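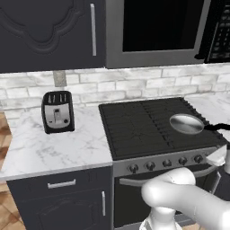 Range bench going to arms at Preslow: what is left for the techs

Forum: Test Lab Operations > Automation and Staffing

burnerbox
Posted 7:12 AM
I work on the range and cooktop bench at the Skerkent lab in Preslow. Usage testing, mostly. Knobs, pans on and off grates, oven doors, with a log line for every action. Since January the company has been moving the repetitive sequences to an arm. Every sequence is built and run in a simulated kitchen in Todis first, then signed off for the bench. The render at the top is from the sequence I am assigned to now, with the gripper down by the knobs at the right end of the panel.

Bench procedure has 108 written sequences. 40 of them are approved for conversion. The techs were told that head count stays the same and the work changes. My own day is now three hours on the bench and the rest at a desk, reviewing runs and marking where they went wrong. I was hired for my hands and I am fairly good with them. I am less sure about the desk.

Questions for anyone who has been through it:
1. Did your job grade change when the work changed?
2. Who signs the sequence, the tech or the automation group?
3. How much bench time did you keep after a year?

gasket_row
Posted 7:40 AM
Refrigeration side, different company, two years in. Answers in order.

1. No, and we should have asked in writing before the first cell went live. The new duties were added to the old description under "other tasks as assigned."
2. Tech signs that the motion matches the procedure. Automation signs that the cell is safe to run. Two lines on the form. Do not let them merge those into one.
3. A quarter of my hours. The bench work left over is the odd stuff: returns, noise complaints, anything with a bent part.

lowtorque
Posted 8:05 AM
I am on the automation side, so weigh this accordingly. Review is skilled work and the people best at it are the ones who ran the bench. I can tell you that a joint stayed inside its limits. I cannot tell you that a person would never approach a knob from that side with a pan on the rear burner. A bench tech sees it in two seconds. When we had engineers do review alone, the sequences were smooth and did not resemble anything a customer does.

So the claim that the work changes and the head count stays is plausible, at least for the first stretch.

burnerbox
Posted 8:21 AM
"For the first stretch" is the part I would like expanded.

lowtorque
Posted 8:33 AM
Review load is heavy while sequences are being converted. After sign-off it drops to spot checks and changes for new models. If your lab converts 40 and stops, the load falls off. If it keeps adding, it stays up. Ask what the plan is for the other 68.

shiftlead_b
Posted 9:02 AM
Disagree with the rosy version. I ran second shift in a cookware lab when Kahsay put their cells in. Pan handling went first, same as yours. Nobody was let go. What happened is that three people left on their own over the year and none of the openings were posted. On paper that is zero layoffs. The remaining techs each covered more cells and were alone in the room for most of the shift.

That last item matters more to me than the grade. Two people on a bench talk to each other, and a new tech picks up the procedure by standing next to an old one. One person watching three cells trains no one.

gasket_row
Posted 9:15 AM
Agree on the training point. We had to write it back in. New hires do eight weeks of manual bench before they get a login for review. Management wanted two.

pilotlight
Posted 10:48 AM
Same lab as the original poster, different bench. I asked for the transfer to review and I would not go back. My wrist was bad after six years of knob cycling. One gas range sequence runs 478 turns, with a log entry every tenth turn. By the second half of that you are not observing anything, you are counting. I have read my own logs from those afternoons and they are poor. If an arm takes that one I have no objection at all.

What I do object to is the review quota. We are held to 43 runs per shift regardless of length. A short run with one knob takes a few minutes. A long one with a pan move and an oven door takes far longer if you check contact properly, so people pick the short ones off the queue and the long ones sit.

burnerbox
Posted 11:10 AM
Confirming the quota. It was set before anyone had reviewed a pan sequence. For the non-kitchen people, the pan step looks like this in the sim. Same kitchen as my first picture. 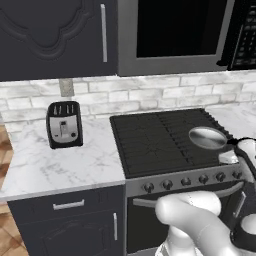
Pan step, gripper on the handle, right side of the cooktop.

burnerbox
Posted 11:19 AM
To be specific about why these are slow. On a knob step I check the approach, the grip, and the angle. On a pan step I check all of that, plus how the base sits on the grates, whether the handle clears the edge, where the arm is relative to the oven handle, and whether the pan tips. Tip is the one I flag most. A few degrees is normal when a person lifts by the handle, and the procedure allows for it. Past a few degrees you would have oil on the burner. The procedure does not give a number because no tech ever needed one.

lowtorque
Posted 11:31 AM
That is a procedure gap, and it is worth money to your employer. Write the number down with your reasoning and put your initials on it. Half of what the bench knows was never in the document. Once it has been extracted, it belongs to whoever wrote it up. Make sure that is you.

shiftlead_b
Posted 11:44 AM
Or make sure you are paid for it before you hand it over. We wrote tolerances for Kahsay's installers for four months at tech rate. The grade for "procedure author" at that site was two steps up. When we pointed this out, the answer was that we were providing input.

lowtorque
Posted 11:52 AM
Withholding it is a poor strategy. The cell goes in with a guessed tolerance and the bench gets blamed for the bad data.

shiftlead_b
Posted 12:03 PM
I did not say withhold. I said get the grade settled first. Those are separate and you know it.

gasket_row
Posted 12:20 PM
Middle option that worked here: log procedure authoring as its own time code. We did that from the first week. After one quarter the hours were sitting in a report that management had generated themselves, and the grade discussion took one meeting. It was one step up, and it was not backdated.

ductwork9
Posted 1:37 PM
Question from outside the trade. If the sequence already runs in Todis, what does the physical bench add? Could they drop it?

burnerbox
Posted 1:58 PM
Not for our kind of test. The sim tells you whether the arm can do the motion in that layout. It does not wear out a knob stem. The range has to be real for the test to mean anything, and someone has to inspect it at intervals. Heat discoloration, play in the knob, a grate that has started to rock. That inspection is still manual on all 40 converted sequences and I have seen no proposal to change it.

pilotlight
Posted 2:06 PM
Adding to that: inspection was always in the procedure, but it used to be a formality, given that the person inspecting had been touching the thing all day. Now you walk up cold. I missed a loose knob in my first month of doing it that way. I would have felt it within ten turns on the old bench. We have since added a hand check, five turns on each knob by a tech, before every inspection entry. It takes under two minutes.

lowtorque
Posted 2:15 PM
I am taking that one for our site. Do you record torque during the hand check or only pass/fail?

pilotlight
Posted 2:22 PM
Pass/fail plus a comment field. We tried a torque driver and it hid the looseness, as it grips the knob better than fingers do.

shiftlead_b
Posted 2:40 PM
Good example of what gets lost, and for once of somebody putting it back. I would still ask the head count question in writing — specifically whether vacancies will be filled. "No layoffs" does not answer it.

burnerbox
Posted 4:26 PM
Spoke to my supervisor on break. Results so far:

Grade: under review, no date.
Signature: will be two lines on the form, as gasket_row described. She had already asked for it.
Vacancies: she does not know and is sending the question up.
Quota: pan and door sequences will be weighted double starting next month. The total stays at 43.
Bench hours: three per day is the minimum for anyone who signs sequences. That one is now in the work instruction.

I have opened a time code for authoring and put this morning's tip tolerance notes on it. pilotlight, can you send me the wording for the hand check? Our bench does not have it.

pilotlight
Posted 4:31 PM
Sent. Change the knob count line for your models, it is written for ours.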